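FOR IMMEDIATE RELEASE

Pesness releases Medve 2, road-reading software for small outdoor robots

HINDAR, October – I've been told a press release should be written in the third person by somebody calm. I run the perception group at Pesness, I've been living with this code for far too long, and I asked if I could write this one myself. They said yes, so here we are: Medve 2 is out today, and I'm so happy I could shout it down the hallway (I did, a bit).

Medve is the piece of software that sits between a robot's camera and its steering. It looks at what's coming in, decides which part of it is ground you can drive on, and hands the planner a map it can trust for the next few seconds. The first version did that pretty well on sidewalks and parking lots, where somebody has kindly painted lines or poured a curb. Out on country lanes it got nervous. It would slow down for a shadow, creep past it, speed up, then do the same thing all over again at the next one. Our customers were very patient with us!

Version 2 has a new ground model, trained on 3,000 short drives we recorded on back roads between Hindar and the coast. We tagged the surface in those drives by hand – patches, potholes, gravel, puddles, the works – and then taught the planner to treat "looks different" and "is dangerous" as separate questions. On our own test loop, which is 43 miles of the worst pavement we could get permission to use, false stops dropped by 97 percent compared with the first release. I didn't believe the number either, so we ran the whole loop again and got the same thing.

The update also comes with Burnier, our replay tool. You load a drive, scrub to the moment the robot did something odd, and see what the planner was thinking, layer by layer. You can change a setting and rerun that stretch at your desk. I use it every day, usually with a sandwich in the other hand.
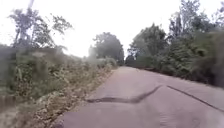
Road edges were the hardest part of this release, and the one I'd like people to try first. A painted line is easy. What Medve 2 has to cope with is pavement that just stops and turns into dry leaves and grass, with bushes leaning in on both sides and a white, glaring sky over the top. Then there are the tar-filled cracks, dark and wiggly, running across most of the lane. The old version would happily have drawn one of those as the end of the road. The new one marks it as surface, keeps its speed, and saves its worrying for the verge.

Medve 2 and Burnier are free for current license holders through the usual download page. New customers can ask for a trial from the Pesness sales desk in Hindar. The old map format still loads, but please convert your saved routes before you update the robot itself, and keep a copy of your tuning file. Support is on the line from 8 a.m. to 5 p.m., and if your question is about edges there's a good chance they'll put you through to me.

About Pesness
Pesness makes perception and planning software for outdoor mobile robots. The company is based in Hindar.

###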